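Ficción breve / Relatos de oficina
Martes, 16:19 h. Por Maj-Britt Halvorsen

El parte de Dradovitz decía: «Silla 19, pierde altura». Makis Gkikas se tumbó en la moqueta gris y miró bajo el asiento. El protocolo preveía 2 comprobaciones: fijación del mecanismo y recorrido de la columna. Anotó ambas como pendientes.

La usuaria anterior, Wu, había trabajado allí hasta julio. En el margen del parte figuraba su letra: «Baja sola a las cuatro».

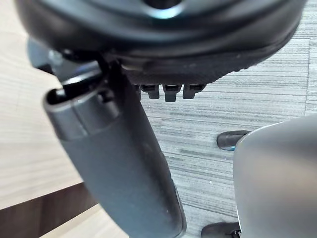 Gkikas cargó 900 newtons sobre el asiento y esperó. A las cuatro, el medidor registró un descenso de 16 milímetros. Retiró la carga. El asiento siguió bajando al mismo ritmo, como si alguien se acomodara para terminar la jornada.

Repitió el ensayo el día siguiente, con idéntico resultado. En la casilla «Causa» escribió «ocupada» y devolvió la silla a su mesa.

Comentarios (3)

Denano: ¿900 newtons con qué? Falta el dato.

Hullivthorpe: La mía también baja, pero por la mañana.

Denano: Pues mira el parte.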